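The Envelope System

November is when I do the bottles. I could do them in June, when it's light out past dinner and a person might feel some ambition, but June has never once made me look at the bathroom shelf and feel judged.

The rule in our house used to be that a small bottle is too good to throw away. Hotel shampoo, travel lotion, the last inch of something a dentist handed out. They went into a Havo drawer unit we bought when we moved to Dralstead, and the drawer unit filled up, and then we bought the second drawer unit. I am told this is how people end up renting storage.

My brother-in-law, Karim Zein, got me onto envelopes. He mails things for a living, more or less (reading glasses, watch straps, whatever he's selling that year), and he has strong views on padding. His position is that anything smaller than your hand should live in a paper envelope with writing on the front. You can stack envelopes. You can't stack shampoo.

So I ordered a pack of 30 and cleared off the dark table, the one with the veins that want you to think of marble. I like it for this kind of work because a white bottle shows up on it and doesn't roll off into the general beige of my life. One envelope, one bottle, next envelope. I set myself a limit of 22 bottles, and whatever didn't make the cut went out with the trash.

The trouble with small round bottles is that they don't care to be picked up. Get hold of one too near the cap and it swings. Get it by the middle and you're fine until you have to let go at an angle that suits the envelope.
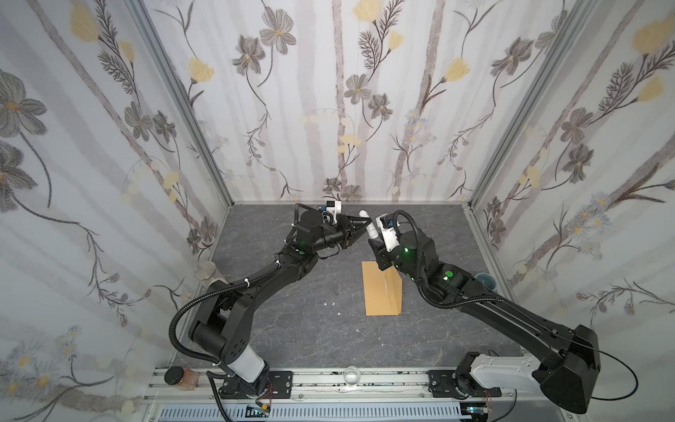
Karim says to open the flap all the way first and give the sides a squeeze, so the thing gapes a little. He also says to write the label before anything goes in, advice I ignored for 11 envelopes and then had to squeeze each one like a birthday present. Four of those now say "lotion?" and I'm at peace with it.

The second drawer unit is going to my niece in Stivden, who has a baby and will fill it by Christmas. The envelopes are in a shoebox on the hall shelf, next to the other shoebox, the one with the cables. I'm not opening that one until next November.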